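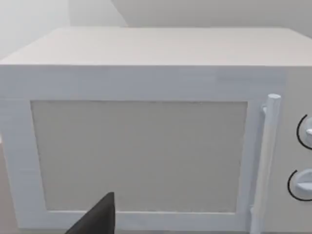
Microwave task in the simulator: vertical bar handle, two knobs to the right of the door.

Can a robot arm reliably open a microwave yet, or only in simulation?

Asked by Marcela Kuruc
Tags: manipulation, kitchen, sim-to-real

I look after equipment for a shared kitchen at Machala, which reheats trays for 80 people at lunch. Management wants to know whether an arm could do the reheating: open the door, put the tray in, close the door, turn the timer knob, take the tray out. I have been running the door part in simulation, on a model like the one in the picture.

My policy opens the simulated door in most trials once the finger is behind the handle. Before I ask for money I would like to know:

Is door opening considered solved on real hardware?
Are the knobs harder than the door?
What is a realistic cycle time for the full sequence?

The arm would be fixed to the counter. The trays are all one size. The microwaves are not all one model, and I can't change that before April.

3 answers

Answer by Liesbeth Kuipers (accepted)

Door opening on one known microwave, bolted down, with the arm in a calibrated position: yes, that works on real hardware. Door opening on any microwave you happen to own: no.

The usual failures, in the order I met them on our bench at Jurport:

The oven slides. Check whether your simulated microwave is fixed to the world. Many are by default. A real one on rubber feet moves toward the robot when the latch resists, and the handle is then no longer where the planner thinks it is. Bolt it or put a stop in front of it.

The latch. Simulated hinges are often modeled as a joint with constant friction. A real latch needs a high force for the first few millimeters and almost none after that. A position controller will overshoot when it lets go. Use impedance control, or limit the speed until the latch has cleared.

White on white. A white handle on a white door against a pale wall gives a depth camera very little to work with. Your render has soft shading next to the handle and the policy may be relying on it. Randomize the lighting, then test with the kitchen lights half off. We put a strip of matte tape on the real handle and stopped losing it.

On the knobs: harder, in my experience. A door only has to end up open. A knob has to end up at a certain angle, and a two-finger gripper slips on a smooth grip ridge without telling you. You need to read the pointer back with a camera after each turn. If you can get ovens with a start input you can wire to a relay, do that and skip the knobs.

Cycle time for our full sequence, excluding heating, was 400 seconds on the first version and 22 seconds for the door alone. A person does the door in one or two. We logged 2,373 door attempts and the late failures were nearly all a gripper finger catching the door border on approach. Start your approach further out and come in from the side.

For 80 lunches I would not do it. The tray handling is the expensive part and you haven't started on that – a full tray has to stay level through the whole move.

Edited Wednesday, December 25, 2019: corrected the note on friction.

Comment from Marcela Kuruc: The model was fixed to the world. I freed it and the success rate dropped by more than half. Adding a stop to the bench drawing.

Answer by fisturport_bench

Depends on the gripper. We use a hook at Fisturport instead of fingers and it pulls doors fine. Doesn't do knobs at all.

Comment from Liesbeth Kuipers: Does the hook also close the door?

Comment from fisturport_bench: It pushes with the back of it. Sometimes twice.

Answer by sternevwood

Why not just leave the doors off? Or buy a conveyor oven.

Comment from Liesbeth Kuipers: Please do not run a microwave with the door off. The interlock is there to stop that. The conveyor oven is a fair suggestion if the trays can take it.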